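Reltlow Tabletop Arm Station for Staff Kitchens and Prep Rooms
Print this page | E-mail this page

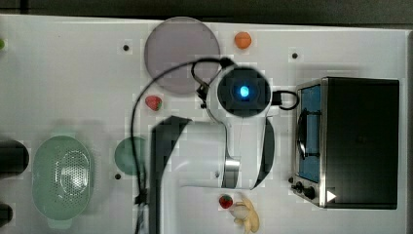 A shift lead at Brornavel wrote to us that the arm had taken over the sorting and plating between services, and that the two people on that counter now spend the time on orders and allergen labels. Their hours stayed the same. The rota did not, and she would have liked to be told that before March.

The Reltlow station is supplied by Grinodness for workplaces where small items are moved between plates, colanders and countertop appliances many times a day. It consists of one arm with a wrist camera, a controller and a white work surface. Fruit, dishes and a toaster oven can share the surface with the arm.

Specifications
Reach: 700 mm
Supply: 218 V to 240 V, single phase
Maximum tool speed with staff at the table: 200 mm/s
Arm weight: 18 kg

Effect on staffing
One trained operator per shift is required. The operator sets out the items, starts the task and clears faults at the controller. Washing, cutting and all work with knives remain manual. Sites should rewrite the counter job description before installation and agree on who may stop the arm. Any person at the table may press stop; only the operator may restart.

Repetitive reaching is reduced. Standing time is not, and a stool or mat should be provided at the controller side.

Installation
Allow one working day. Route the camera cable with enough slack for full wrist rotation. Training is given on site by Martens and takes two half days.

Related items
Reltlow controller stand
Spare wrist camera cable
Operator training, Martens
Replacement work surface, white

Contact Grinodness Sales | Copyright Grinodness | Back to top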